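Why does it take so long to get everybody on a plane?

I fly a lot to see my aunt, and I spend plenty of time standing in the little tunnel between the gate and the plane. It's called a jet bridge, and it's usually chilly. One day the line stopped moving for so long that I started wondering what was going on up front. So I asked my friend Jeptoo Masanja, who used to work at the gate for a small airline called Stimari, and she told me all sorts of things!

First, think about the shape of a plane. Inside it's a long tube with one skinny path down the middle, called the aisle. Grown-ups can't really pass each other in it, especially with bags. So when one person stops to lift a suitcase into the bin over the seats, everyone behind has to stop too. It's like a kid stopping to tie a shoe at the top of the slide.

You might think the answer is easy. Just let the people in the back rows on first! Then they'd be out of the way, right? That's what I thought. But picture a whole bunch of people heading for the same few rows. They all get there together, they all want to put up their bags at the same moment, and they all bump elbows. The front of the plane sits empty while they sort it out.

People who study lines (yes, that's a real job, and I think it sounds great) have tried other ways. One is to let the window seats go first, then the middle seats, then the aisle seats. Can you guess why that helps? If you're already buckled in by the aisle and the window person shows up, you have to unbuckle, stand up, step out, let them in and sit down again. Jeptoo calls that the seat shuffle. Window people first means a lot less shuffling.

Try it at home with your plates after lunch, or with whatever you've got in the kitchen that won't break. 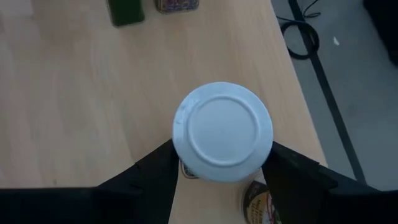

The bottom of a plate, with its raised ring.

Slide them into a dish rack or a deep box one at a time. Do the far end first, then the near end. Then mix them up and try to squeeze one in behind the others. You'll feel the difference in your hands. Paper cups in a shoebox work fine too.

Now, some airlines don't give you a seat number at all. You get on and pick any open seat you like. That can go pretty fast, because people walk right past a traffic jam and sit somewhere else. The trouble is that families want to sit together, and some people get nervous about ending up in the middle. I'm one of them!

Jeptoo's planes had 54 seats, with 2 on each side of the aisle in most rows. She said a full one could be loaded in about 40 minutes on a bad day, usually in January, when everybody had a puffy coat to stuff in the bin. Coats are sneaky. They take up as much room as a bag.

So what can you do to help? Have your book and your snack out before you get on, so you don't have to dig through your backpack in the aisle. Look for your row number while you're walking. And if you need to stop, step in between the seats first - then the person behind you can get by.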